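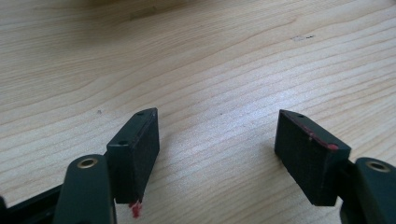
4.2 Grip state estimation

We do not take the planner's reported success rate at face value. The Zolcombe controller infers pad opening from the wrist view alone, and on stiff objects this works well enough. On cloth it is less convincing. Of 113 two-handed segments we checked by hand, 26 carried a "closed" label several steps before the pads met any fabric.

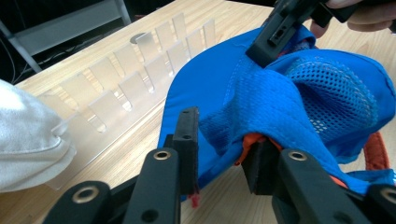 Figure 2. Both grippers holding a blue cap, with a clear slotted rack behind.

Retraining with 2000 extra segments moved the error very little, and we doubt that more data of the same sort would help. The filter smooths over the moment of contact - the one moment the planner needs. Baluyot, the baseline tracker, has the same fault but at least reports its own uncertainty. Until the labels are fixed, we would treat any claim about folded or hanging cloth with caution, our earlier one included.

Search this journal Enter keywords

Related items
Flitham: a planner for soft goods
Colour drift in wrist-view tracking
Timing errors in the Flidell toolkit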